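Parents' association, Jendham military academy – minutes, 7 Feb 2019

Started late, road was iced over on the hill. 24 parents signed in, plus two who came for the second half. Minutes from last meeting approved, one fix: the laundry fee is per semester, not per year.

**Care packages**

Exam week boxes go out the Friday before exams. Same packing list as fall, minus the candles (not allowed in barracks, we got a note). Cost per box is staying at $11. Order form closes a week ahead and we mean it this time – last fall we had people texting at midnight. Question about nut allergies. Form will get a line for that. Company officers hand out the boxes, parents do not go up to the rooms.

**Parents' weekend**

Parade is Saturday morning, gates open early. Park in the lower lot, the upper one is for grandparents and anyone with a placard. Hotel block at the Pevier is 5 rooms short of what we asked for. They may release more later, otherwise try the motel by the interstate. Long talk about the lunch. Last year the line was to slow and some cadets had to go back to formation without eating. Agreed: two serving lines, cadets first. Tent quote from Ristić came in at $630 including chairs and set up. Voted yes, one against. Deposit has to be in by the end of the month.

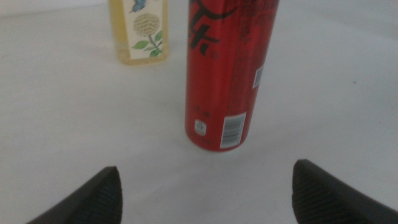
Rain plan is the field house. Need to confirm the floor covering, the athletic dept doesn't want heels or chair legs on the wood. Somebody from the lunch group will call Monday.

**Freshman families**

Several parents said they hear almost nothing from their kid and don't know if that's normal. It is, mostly. Phones are restricted till spring recognition. Letters still work, cadets like mail. Suggestion to pair each freshman family with an upperclass family in the same company – good support in the room, sign-up sheet passed around. Will start with one company and see.

Also asked: can we send cold weather gear? Only the issue stuff on duty, but thermal shirts underneath are ok if plain white or black.

**Group messages**

Moving off the email chain and onto Fliltness. Free for our size. Please turn off reply notifications before complaining about them. Paper copies still mailed to anyone who asks.

**Summer**

Report day for new cadets is in July, date not out yet. We want a water table and a parent at the drop-off loop to answer questions. Last year people stood around in the heat not knowing wher to go after the goodbye. Volunteers at next meeting.

**Other**

- Ring ceremony tickets: four per family, extras by lottery
- Lost garment bag from the winter formal, still unclaimed
- Yearbook ads due before spring break

Next meeting same room, first Thursday of next month. Bring the signed lunch forms.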